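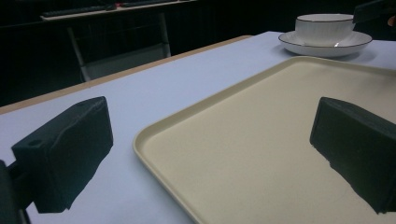
# Serving tray

A serving tray is a flat, shallow carrier used to bring cups, plates and small dishes from the kitchen to the table, and, a little later, to bring them all back again. Trays come in wood, metal, wicker and plastic, and nearly every household seems to gather more of them than it ever set out to own.

## Shape and surface

The most familiar household form is the rectangle with rounded corners and a low raised rim running all the way around. The rim gives the fingers something to hold and keeps a sliding saucer from going over the side. Plastic trays are often made in quiet colors such as cream or beige, which sit kindly beside white porcelain, and many have a matte, finely speckled floor that hides small scratches rather well.

Sizes differ a good deal from maker to maker. The Bråten pattern sold by Florgate, a favorite for afternoon coffee, measures 14 by 20 inches, large enough for a pot, a milk jug and a cup and saucer or two, with a bit of room left over for cake.
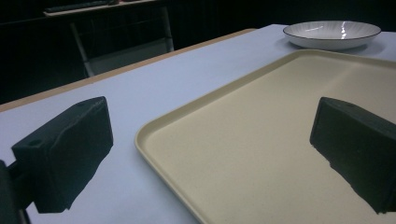
## Use at the table

A tray may stay on the table all through the meal or be set down only long enough to unload it. On a white tabletop a beige tray makes a pleasant, clearly marked place for serving, and the cups can then be moved off to wherever people happen to be sitting.

## Care

Plastic trays are washed by hand in warm water with a soft cloth.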